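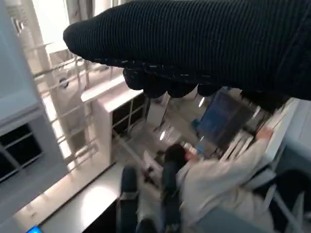

Pichit Chaiyaporn wrote in after my last column to say that a shelf divided into squares is the only furniture that tells you the truth about yourself, and that mine was evidently telling me I own too many cables. He has a point about the cables. I think he is wrong about the truth.

I've worked next to cubbies in one office or another for most of my adult life, and I have come to believe they are the most flattering furniture ever sold. A plain shelf shows you a heap. Cut the same shelf into squares and the heap becomes a system. Put a dead stapler in a square all by itself and it looks like an exhibit.

The worst of it is the openings. A cubby has no door, so in theory everything in it is on view, and this is always the sales pitch: open storage, nothing hidden, grab what you need. In practice a square hole turns dark a few inches in, and whatever has gone to the back might as well be in Nebraska. When we finally emptied the unit at Kravchuk, where I edited manuals for longer than I meant to, we found a full set of binders for a product line called Indero. The product had been discontinued. The binders were still being updated, by me, on the computer. I had never once wondered where the paper ones were.

Then there is the top. Any white unit of waist height with a flat top will be treated as a table by everyone who passes it – mail, mugs, a sweater, somebody's bike helmet. You can clear it at 2 in the afternoon and it will be full again before people go home. I once worked for a manager who put a fern up there to discourage us. We put the mail in the fern.

Pichit's letter goes on to recommend bins. Everyone recommends bins. Fostetlow sells one in gray felt that slides into the square with a very satisfying sigh, and I bought enough of them to learn what they do, and what they do is give you back the door you were so proud of not having. Now the cables live in felt. I pull out three bins to find one charger, and I feel organized the whole time.

What I would like, if any manufacturer is reading, is a shelf 30 inches high and so shallow that nothing can get behind anything else. It would hold very little. It would look bad in a catalog. I'd put it within arm's reach of the desk, since the things I use are the things I can touch without standing up, and the rest is just stuff I'm storing for the next person who gets the chair.

Until then I have the grid, and the cables, and a second letter from Pichit about label makers that I have filed in the bottom left square.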